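After-school room check, Farquharson Hall, 3rd June

I do this walk-through before the kids come in, and I've added my notes so the next leader knows what I was fussing about.

Front door latch: OK. Still stiff, so little ones will need a hand with it.
Sign-out sheet: OK. Two parents left no phone number, I'll chase them at pickup.
First aid box: NEEDS WORK. Down to 10 small bandages and no ice packs at all! 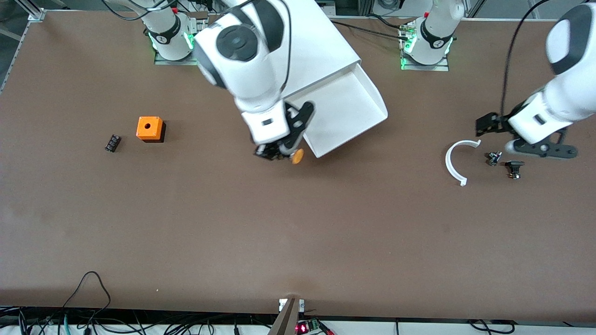 Fire exit: OK. Clear on both sides, though coats keep creeping back onto the handle.
Reading corner: OK. I love how the shy ones settle in there – please leave the cushions low and away from the heater.
Outlet covers: NEEDS WORK. One missing by the sink. Pristwood sells them, and I've asked for a pack.
Allergy list: OK. Last updated in January, so it's due again.

Next check before summer club starts.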